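Speaker notes: Looking after a fan image archive
Session two, Gellwood Hall
Speaker: Maiara Portela

Good afternoon. I speak on behalf of the Grolen archive, which holds wallpapers, background pictures and fan art for animated films and television series. My colleague Gergely Győri will take the later session on copyright.

Slide 2. The archive opened in November with 541 pictures. It now has 707, sorted into 19 galleries. Each gallery covers one film or one series. Pictures that show characters from both are placed with the earlier title.

Slide 3. Members are asked to give the title, the artist where known, and the size of the picture. Uploads without a title are held for review by Natanael Arruda. Pause for the list on screen.
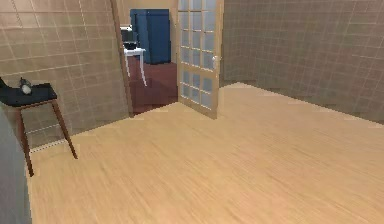

May a member post the same wallpaper in two galleries?
Each wallpaper is kept in one gallery only, and a link may be added from the other.

Slide 5. Fan art is accepted from the artist or with the artist's written consent. Screen captures go to a separate section and are limited to 400 for each series. Requests for removal should be sent to Genivaldo Fagundes, who will reply in writing.

Slide 6. Tags. Use the full English title of the film. Character names come second. Short forms used among fans may be added at the end.

Take questions from the floor, then hand over to Mr Győri.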